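4.2 Handling the Vastska hand-held gripper kit

We come now to the part of the evaluation we looked forward to most. The Vastska kit is sold as a pair of hand-held grippers for recording manipulation demonstrations without a robot in the room, and for small labs like ours that is a very attractive idea. Our earlier recordings were made by teleoperating a full arm, which meant booking the arm and accepting that every motion would be slower than a person's own. With the Vastska pair, a new operator could pick up the tools and start working after a short briefing. We found this a real pleasure, and we will try to say exactly where the pleasure came from and where it ran out.

Four operators took part, none of them authors of this paper. Each worked through the same set of household tasks (stacking, uncapping, pouring, placing and handing over) in a furnished room, with the lighting left as it was. Altogether we kept 321 demonstrations after screening. Another 37 were dropped, nearly all of them for tracking loss when one tool passed close in front of the other. We return to this problem in Section 5.

Grip on small and smooth objects. Glass was the class of object we worried about before the study. The foam-lined pads did very well here! Operators reported that they could feel, through the handle, the point at which the foam began to give, and they learned to stop there. The pads also bend to follow a round edge, so a jar or a shallow dish can be held with contact along a good part of its side, and the object has less chance to turn. Compared with the Farano tool we used as a baseline, whose fingers are stiff and flat, operators asked for far fewer repeats on round items. We did see some wear. By the end of August the foam on one pair had started to lift at the tip, and we replaced it with the spare set from the box, a job that took one person a few minutes and no special tools.

Two-handed work. Most of the tasks in the set can be done with one tool, but the kit is at its best when both are in use. One gripper holds, the other approaches, and the operator does this with hardly any thought after the first session. Figure 4 was recorded during a two-handed trial. Cheuk-hei Kan, who reviewed the recordings with us, pointed out how often the second tool waits close by while the first one is busy, ready to come in. We think this waiting behavior is worth keeping in the training data, and we chose not to trim it. 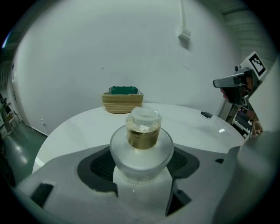
Figure 4. A small lidded glass jar held between the foam-lined pads, with the second gripper at right.

Field of view. The wide view is a big help for learning, as it keeps the held object, much of the workspace and often the other tool in a single picture. Straight edges bend strongly, and we corrected for this only when computing poses. The policy itself was trained on the uncorrected pictures, and we saw no reason to change that.

Cost of a session. A typical session lasted 40 minutes, including calibration. Calibration is the weakest part of the package. The Aigner software we ran beside it found the markers faster and gave a clearer message when it failed, and we would love to see Vastska borrow that approach. Export to the Madlow format worked on the first try, and over 3000 short clips cut from the demonstrations loaded without a single bad file. For a group starting from nothing, we would recommend the kit gladly, with the advice to order extra foam pads and to practice the calibration routine before inviting operators in.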